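Vutar White Table Paper, 28-Inch Roll

Sold by Warkine Workroom Supply

Table paper is not exciting, and most of what gets written about it is puffed up. We have read the Vutar brochure so you don't have to. It says the paper "transforms your workspace." It covers your table. If that is what you need, read on.

Each roll is 28 inches wide and 600 feet long, uncoated, white on both sides. It takes pencil, marker and ballpoint well. Fountain pen feathers a little. Watercolor will buckle it, whatever the label says about mixed media.

Is it stronger than the cheap stuff? A bit. Remedios Cabello, who buys for our shop, ran it next to the Sikora roll we used to carry and found the Vutar tore less at the corners when taped down. Dragging a metal ruler across either one gave much the same result. She was not impressed by the price difference, and we passed that along to the distributor. We got 2 percent off. You are seeing that in the price now.

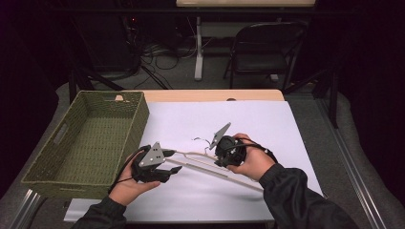
White sheet laid over a light wooden tabletop.

The maker also claims the paper is "spill proof." We don't repeat that in our listing. It slows down a small coffee spill long enough for you to grab a rag. Leave it overnight and you will have a ring on the table. If you need a real barrier, buy a plastic sheet and put the paper on top.

One thing we do like is the color. Plenty of white papers are closer to cream, and you only find out when you put a good print on them. This one stays fairly neutral under shop lights. We can't speak for how it looks after years in a sunny window, and neither can Vutar, as far as we can tell. We asked.

The roll weighs around 26 pounds. It does not come with a cutter. The Jeruneck bench cutter fits it, and so does any cutter made for 30-inch rolls, though you get some side play. Skip the clip-on blade sold with the starter kit. It goes dull fast and you can't replace the edge.

Core: cardboard, standard bore
Finish: matte, uncoated
Recyclable: yes, if you take the tape off first
Returns: unopened rolls only

Do you need it? If you cover a table once a month for a kids' craft day, probably not. Newsprint costs less and the kids won't care. If you change the cover every day and want pencil marks to show up clearly, it earns its keep.

Wider rolls are expected in May. We were told the same thing last May, so please don't plan a job around them.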